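7. Adding a book to your reading list in Falel

Falel keeps the titles set for a politics course in one place. It will not tell you whether a book is any good, and its "relevance" score should be treated with suspicion -- it mostly rewards long indexes.

1. Open the module and choose Add title.
2. Type the author's surname, then the year.
3. Check the edition yourself. Falel picks the newest one it knows of, whatever your students have on their shelves.
4. Tick Core or Further. A list may hold 119 titles, though we doubt anyone reads that many.
5. Press Save, then reload the page. The green tick has been known to appear when nothing was saved.

Note: Edited volumes need 2 entries, one for the book and one for the chapter. The Uvent import claims to do this for you. Look before you believe it.
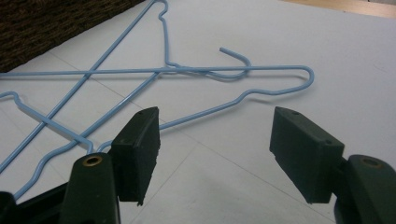
Two light blue coated wire hangers on white tiles.

Caution: Do not use Merge on books about elections that share a title. It keeps one record and throws the other away, and Undo brings back only the author's name.

6. To share the list, choose Send to Campos. The manual for the older version promises this is instant. Allow six hours, and check the page counts when it arrives.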